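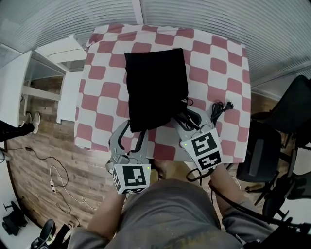
Gresell votes to keep its lost property, for now

2 min read

August | By Rosine Collet

Residents of Gresell have decided, by a margin of 40 votes, that the town should go on looking after the things they leave on its buses.

The question had been put to them by the town council, which wanted to close the lost property office on Laaksonen Street and hand the work to Brindari, a storage firm with a depot an hour's drive away. Anyone missing a glove would have filled in a form, paid a handling fee and waited for the glove to be sent back by post. The council called this a modern service. Gresell, on a turnout that would shame most general elections, called it several other things.

The office took in 3,391 items last year, most of them handed over by bus drivers at the end of the late shift. Of those, 959 went home again. The rest were coats, umbrellas, single shoes, bags, a trombone, and a wedding cake topper whose owners have so far shown no wish to be reunited with it.

"People say a third is a poor rate, and it isn't even a third," said Seija Mustonen, who has run the counter for the best part of two decades. "But I can't force a man to want his umbrella."

Black clothing is the worst of it, she said. Callers ring up to report a black jacket and, asked for more detail, say that it is quite a dark black. The office now asks what was in the pockets, a question which has improved matters and ended at least one engagement.

The council's case rested on money. Aarne Lahtinen, who speaks for it on transport, told a public meeting that the building needed a new roof and that the counter was open for only four hours a day. A voice from the back suggested opening it for longer. Mr Lahtinen said this would be looked into, and wrote something down, although those sitting near him report that it was quite short.

Hertta Hämäläinen, who led the campaign to keep the office, had collected signatures outside the Bullness bus station through two weeks of rain. She lost her own scarf there on the second morning and had it back by lunchtime, an episode she mentioned in every speech from then on. Opponents hinted that the scarf had been left on purpose. She denies it.

Brindari said it respected the result and remained ready to help. The company has not said what it will do with the 40 metres of shelving it had already set aside.

The roof is still a problem. Buckets have been put out at the back of the store, and Ms Mustonen says there is no shortage of umbrellas. Repairs should start before the autumn if the council can agree on a builder - it has so far agreed on the colour of the gutters.

Items unclaimed since last summer go on sale at the office at the end of the month, from ten in the morning. Lempi Pesonen, who bought an accordion there last year, has asked that it be made clear she is not selling it.

Contact the newsdesk | © Gresell Courier | Back to top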